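The Fifth Set at Malska

The hall at Malska holds 589 people when the side bleachers are pulled out, and on the night of the final they were pulled out.
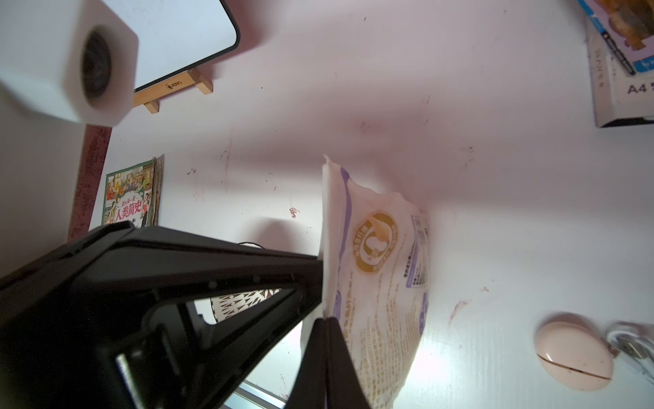

The white packet with purple stripes and a gold-and-white logo.

I was the second setter that year. It meant I warmed up with everyone else, put my tracksuit back on and sat at the end of the bench next to the bag with the tape in it. Our libero kept her food there too, and she ate all through matches, a handful at a time, chewing with her eyes on the other side's server.

We were playing Foretti, who had come over the mountains by coach with two physios and a man whose whole job was the laptop. We had our coach and her notebook. The club was called Giteck Malska on paper, after the firm that paid for the shirts, but in town it was only ever Malska.

We took the first set and lost the next two. Foretti had a left-hander on the right side who hit over our block as if it had been put there to help her aim. In the fourth our captain began serving short, just over the tape, and their passers had to come forward and dig it off their knees. We won that set by two.

Then our first setter landed on somebody's foot.

It was a quiet thing. She came down, sat on the floor and looked at her ankle. The coach didn't look along the bench, as there was only me to look for. She said, "Jacket off."

I had played one full set since November. My hands were cold. I put them under my arms and ran on the spot while they helped her to a chair, and the libero came over with her mouth full and gave me her instructions, which were to set everything high and outside and let the captain worry about it.

"What if they read it?" I said.

"They'll read it anyway."

The fifth set only goes to 15. People forget how short that is. My first ball was too low and the captain had to roll it over with her fingertips. My second was too tight and Foretti's middle pushed it straight back down at my feet. The man with the laptop typed something. I supposed it was about me.

At 4–7 we changed a passing pattern and I got a good ball, a really good one, right on my forehead. I set it high and outside. The captain hit it off the block and into the seats, and the noise came down from the roof like something being tipped out of a lorry.

After that I stopped hearing much. I remember the floor, which had a strip of badminton line showing through the paint near the three-metre mark. I remember the captain's shoes squeaking behind me on every approach, so that I knew where she was without turning. I set her nine times out of eleven. My mother counted, and she told me in the car.

At 12–12 I looked at the other two hitters and they both shook their heads slightly. High and outside. We scored. Foretti scored. Their left-hander served into the net, which she hadn't done all night, and walked back with no expression at all.

So it was 14–13 and our serve. They passed it well and set the left-hander, and she hit hard down the line. The libero was standing there. She hadn't dived or moved her feet. The ball hit her arms and went straight up, far too high, almost to the lamps, and I had time to walk under it.

I had time to think, too, and I would rather not have had it. Their whole block had gone to the captain — three of them, shoulder to shoulder. There was an empty patch in the middle of their court about the size of a kitchen table. I am not tall. I jumped and pushed the ball over with my left hand.

It dropped in the empty patch. One of them got a foot to it and it went off sideways under the scorer's desk.

I don't remember the next minute very well. Somebody had me round the neck. The first setter hopped over on her good leg. The coach shook hands with the other coach and then sat down on the bench by herself and wrote something in the notebook.

I asked her about it later, when we were carrying the posts to the cupboard.

"I wrote down that I said high and outside," she said.

"It was the libero who said that."

"She got it from me."

She took the heavy end and I took the other, and we went down the corridor, past the Malinowski bakery calendar that still showed last month, and put the posts away.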